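3.2 Shelves as resting places

We went into the Hedatlow homes expecting shelves to be the dull part of the study, and they became our favorite! A shelf is where a thing goes when its owner has not yet decided about it. Across the 11 households, people used the word "parked" again and again, and they nearly always meant something flat: a book, a boxed game, a folder, a gift still in its paper.

Flat things are easy to park because they take up so little height. They slide on top of one another, and the paper that came with them tends to stay close by. Musyoka Lyimo, who coded the home visits, gave this mix of object and wrapping its own label, "nested paper," and we kept it for the rest of the analysis. Figure 4 shows a flat green-and-white item on a shelf with crumpled white paper around and behind it.

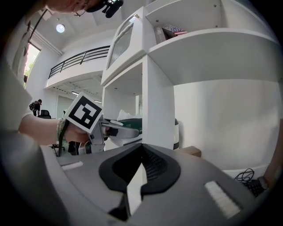 Figure 4. Reaching for a flat item among crumpled paper on a shelf, in a bright room with a tall window and a balcony above.

3.3 What happens to the paper

Paper was the biggest surprise of the whole project. In eight of the homes it was handled before the object it surrounded - smoothed, folded, pushed to the back - and only then did the tidying begin. One resident kept tissue paper on her shelf for the whole 60 days of the diary period and wrote about it with real affection. "It holds the place," she told Ginette Masson during the second visit.

We had planned to treat paper as trash and leave it out of the counts. After the first two visits we dropped that rule and went back through the notes with Trinh Lương, adding every sheet that had been mentioned. The Tlapale pilot data could not be recoded in the same way, as loose paper was never written down there, so the pilot homes are left out of Table 5.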